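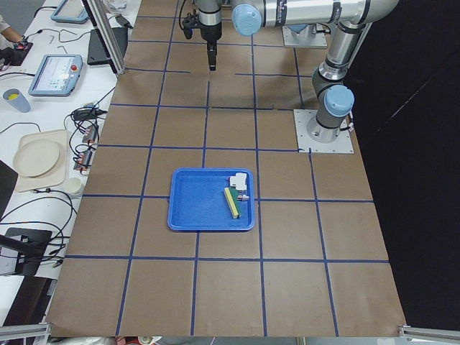
Tray on the grid with the sponge and the small stuff, gripper up over the back rows.

7 March 2023 – handover cell, Aven task

Protective stop again on the handover. Third attempt at the long run, died at cycle 62. Writing this down before I forget the order of things.

Task as in Attila's sheet: left picks the red-capped part from the tray, both arms go to the meet pose over the middle of the table, right closes, left opens, left backs off, right places. Sponge and the white piece stay in the tray as distractors. Nothing new in the script since October except the Lundik planner update, which Idris put on last night.

What happened: right closed on the part OK. Left got the release command and did not open. Right started its retreat anyway. So two arms pulling on one part, force went up on both wrists, right tripped first, left tripped a moment later. Peak on the right wrist 73 N. Limit is supposed to be well under that!! Need to find out who changed it or if the update reset it. Safety config checksum on the pendant does not match the one taped in the front of this book.

Part is fine, small white mark on the cap. Fingertips look OK. Did not check the flange bolts yet. 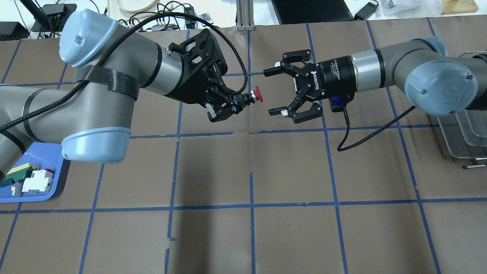

Meet pose from the head camera. Left has the part, right open, still a gap between them.

Went through the logs with Chandrasekhar. Left gripper driver says it got "open" and acknowledged. Then no position change at all for 613 ms, then a timeout, and the timeout is logged as a warning. A WARNING. The sequencer only looks at the acknowledge so it carries on as if the fingers moved. That is our bug, not Lundik's. Would of bitten us sooner or later anyway.

Why the fingers didn't move in the first place – not sure. Ideas:
- cable on the left wrist. It loops up over the forearm and at the meet pose it gets pulled fairly tight. Wiggled it by hand with the arm powered down, connector has some play
- gripper power dip when both grippers are commanded close together. Idris thinks this one. Would want a scope on it
- bus address thing Emanuel had on the Gronow cell. Symptoms not really the same, he got no acknowledge at all

Tried to reproduce at reduced speed, people outside the tape, one hand on the stop the whole time. Ran the handover only, no pick, part loaded into the left fingers with the arm disabled. 10 cycles, no fault. Then same again with the cable strapped tighter on purpose, faulted on the second one. So cable is the favorite but two tries is not evidence, do more.

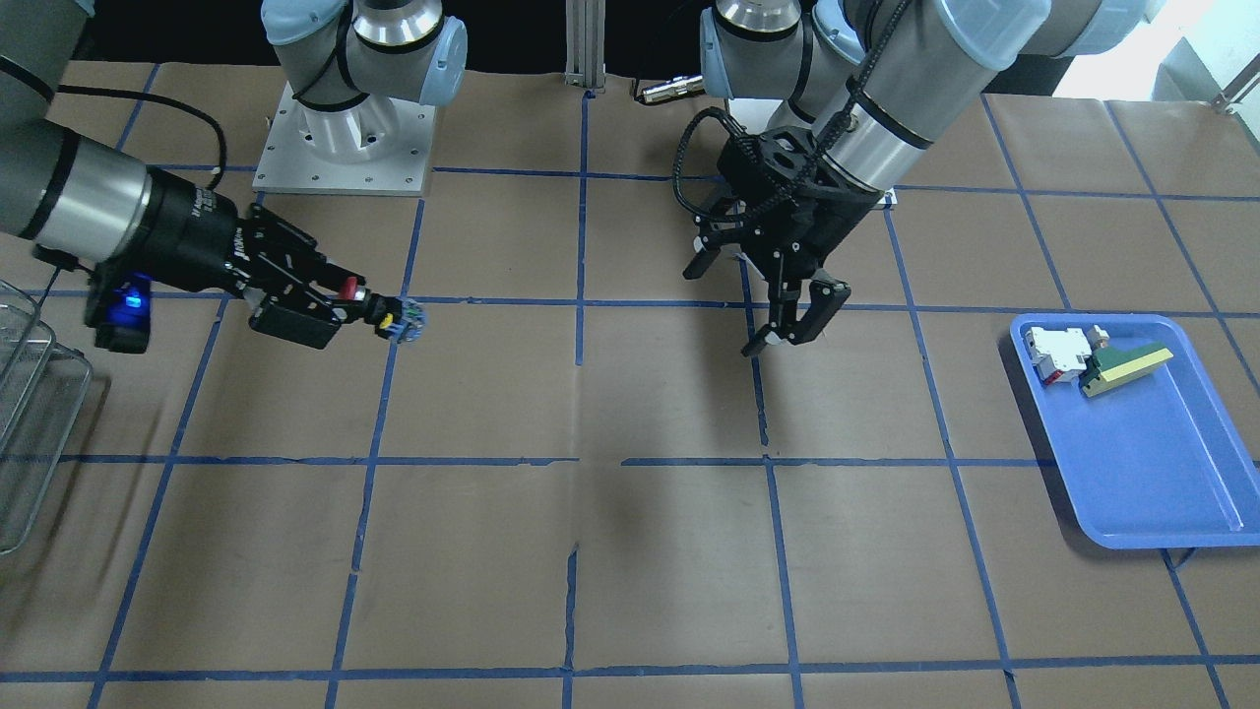
Other thing, more important than the cable. After the stop Baltasar went to clear it and the pendant let him acknowledge and resume with both grippers still holding the part. First thing the program does on resume is finish the retreat. He caught it and hit stop before anything moved much, but if he'd had fingers near the part to free it that is a pinch. Nobody reaches in for a clamped part with the drives on. Disable both arms, both, then free it by hand. I put a note on each pendant.

Changes made today:
- sequencer now reads actual finger position on the giving side, no retreat on the taking side until the fingers are really open
- gripper timeout is a fault now, stops both arms
- resume after protective stop goes to a hold state, operator has to pick which arm lets go
- force limits put back to the old values on both arms, checksum matches the book agian

Not done:
- new cable for left wrist. Asked Flondero for a longer one with the angled plug, no answer yet
- diff the safety config before/after the update. Idris
- re-run from cycle 1, unattended mode stays OFF until then
- check flange bolts and re-do the tool calibration on the right, it took a decent pull
- ask Attila if the second stop was counted as a separate incident or the same one

Chandrasekhar has the log files. Wrist force plots are in the Aven folder, the left one has the wrong axis label, will fix.

Recent entries
Head camera offset after table move
Lundik planner update, install notes
Gronow cell: gripper bus address clash
Re-taping the grid
Pendant battery swap
Aven task sheet, rev C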